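4. Cables and desk check

Do this before the arms get power. Laurier skipped it in July, lost an afternoon.

4.1 E-stop in reach of whoever is spotting. Not on the desk.

4.2 Plug the desk strip in first, arm supply second. Label both ends.

4.3 Tape down any cable crossing the floor where the base will drive. Gaffer tape, no zip ties, they snag.

CAUTION: never reach between the fingers with the arm supply on. They close without warning if the Predel board resets.

4.4 Start the viewer on the laptop. Wait for all the video panels to come up. If one stays black, reseat that plug and restart the veiwer.

4.5 Open config, set arm speed to 238. Girard's default is 680, way too fast for a small room.

4.6 Open and close each gripper 3 times, watch the pads. Should meet flat.

Laptop on the white desk, shower fittings on the wall next to it:

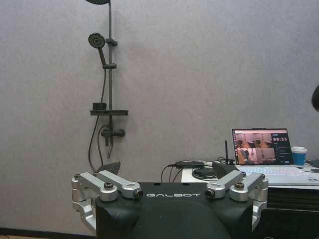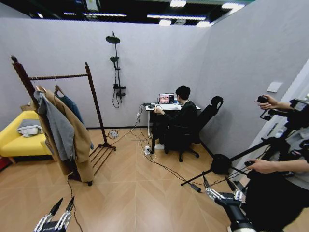

4.7 Grippers parked, fingers up. Then let go of the controller.

NOTE: if a wrist drifts after parking, go back to 4.5 and check teh speed saved. Still drifting, power off and ask Mélanie, she has the spare encoder.

4.8 Write the start time on the log sheet. Go to section 5.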